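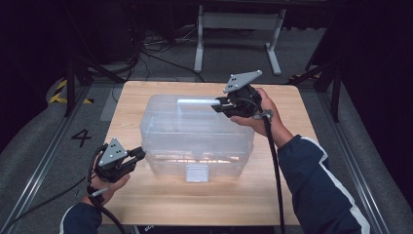 Chapter 5
Software That Thinks It Can See

Every vendor of manipulation software has a slide that says its perception module works on "arbitrary household objects." Read the footnote. In most cases the objects are matte, brightly colored and a good distance from one another. A clear plastic box on a pale table would ruin the slide.

This chapter covers the part of the control stack between the camera and the motion planner. It is the part most often described in one sentence and most often to blame when a run fails. The earlier chapters took the pose of the object as given. From now on you have to earn it.

5.1 Why clear objects are hard

A depth sensor that projects a pattern expects the pattern to come back from the first surface it meets. Clear plastic lets much of the light through, bends some of it, and throws a little straight back as glare. The sensor then reports the table behind the wall, or a hole, or a point floating somewhere between the two. Color images fare no better. If the wood grain shows through the side of a container, a segmentation network trained on solid things has good grounds to call that region "table."

Thin inner walls make matters worse. A partition in an open box gives a planner one more thing to hit, and it may contribute only a handful of pixels. In the Rillosthorpe exercise set, which we use throughout Part Two, the transparent group has 91 recordings out of 2129. Students who report one success rate over the whole set will get a pleasant number that says almost nothing about that group. Report it separately.

5.2 What demonstrations do and do not give you

A popular answer is to skip explicit pose estimation. People hold a pair of grippers, do the task by hand, and a policy is fitted to the images and the gripper motion. The Firkach toolkit, introduced in Chapter 3, supports this workflow, and it is a fair choice for two-handed tasks where writing the grasp rules would take weeks.

Be careful about what has been shown, though. A person can see the rim of a box with their own eyes and correct for it. The policy gets the camera stream. If the rim is invisible in that stream, the fitted policy may learn where boxes tend to be placed and close the fingers there. It will look skilled until someone moves the box a hand's width to the left.

We suggest a dull test before any training. Take 500 still images from the demonstrations, hide the gripper positions, and have two people mark the near rim. If they disagree by more than the opening of the gripper fingers, more data of the same kind will probably not save you – change the lighting or the camera first.

5.3 A note on planners

Motion planners are trusting. Hirner, the planner used in our exercises, treats unknown space as free unless told otherwise. With solid objects this is mostly harmless. With clear ones it is a way to drive a finger through a wall that the map says does not exist. The Gowda wrapper reverses the default and then refuses to move at all in many close-up scenes, and its manual calls this "conservative behavior." Neither setting is right for every job. You will be asked to find the cases where each one fails and to write down the settings you used, including the ones you did not change.

Section 5.4 begins with the noise model for a single depth pixel. Readers who skipped the probability review in Chapter 2 should go back to it now.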